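3.2 Storage of brushes between sessions

The care of the brush was the second theme of our interviews. In the classes of the Haverford evening school, and in the smaller group which meets in Covia, the teachers gave almost the same advice on grinding ink and on the choice of paper, but they did not agree on what a learner should do with the brush after the lesson. Sampaio (personal communication) considers that most brushes of beginners are spoiled in storage and very few in writing. We wanted to examine if this opinion has support in the answers of the learners.

The questionnaire was sent to the members of both groups and to the readers of the Druso newsletter, and we received 309 complete answers. Of these persons, 206 wrote that they hang their brushes from a stand or a rack. The others lay them flat, roll them in a mat, or put them upright in a jar with the hair to the top. Several learners marked more than one method, and in such cases we kept only the first one marked.
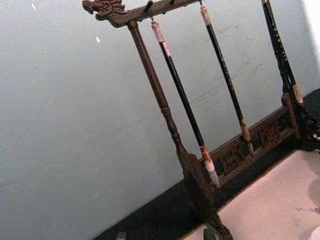 Why should a brush be hung with the hair downwards?
The water which stays in the hair moves to the tip and leaves the brush there, while in a brush that stands in a jar the same water goes down into the ferrule and with time weakens the glue.

This explanation was known to nearly all the teachers, but among the learners it was less common. Many of them hang the brush only for the reason that the teacher does it, or that the stand was bought together with the first set. One learner from Covia wrote that she had used a jar for years and changed her habit after two of her goat hair brushes lost their hair in the same winter. We cannot say from one case that the jar was guilty, as the brushes were old and the room was damp.

The washing before the storage seems to be of more weight than the storage itself. Mercado asks his group to rinse until the water runs clear, to press the hair gently between two fingers, and to form the point again before the brush is hung. He does not permit soap.
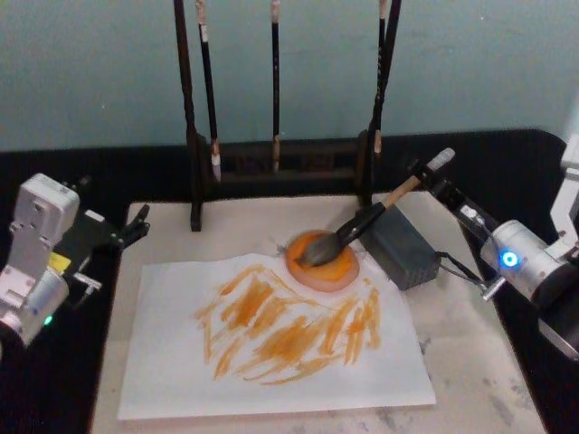 When the point is not formed, the hair dries in an open shape, and the learner must then work it back with water at the next lesson. In our test we followed 80 brushes of one type, bought from the supplier Kikanum, over one term. Half were hung after washing and half were laid flat on cotton cloth, and all were formed by hand in the same way. At the end of the term the two teachers, who did not know the storage method, judged the points of all the brushes. Their judgements of the two halves were very near to each other, and we found no difference that we would dare to call meaningful. We did not include jars in this test, which we now regret.

The height of the rack deserves a short remark. Large brushes for posters and signs need more room under the bar than many stands can offer, and if the hair touches the base it bends while drying. The teachers in Haverford keep such brushes on a rail fixed to the wall. For the middle sizes a gate form with two posts is usual, and it is also the form preferred by the learners who own more than a few brushes.

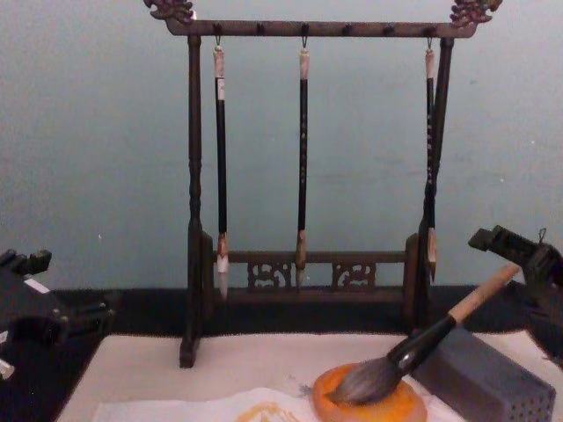

Figure 4. Gate-form rack of dark wood with carved ends and hanging brushes.

A question which stays open is the effect of the room. The Haverford classroom is heated from October and its air is dry, while the Covia group works in a cellar. We noted the humidity only at the beginning of each lesson, and for this reason the values cannot be used to compare the nights, when the drying mostly takes place. A longer series of measurements is planned with the same supplier and with jars as a third method.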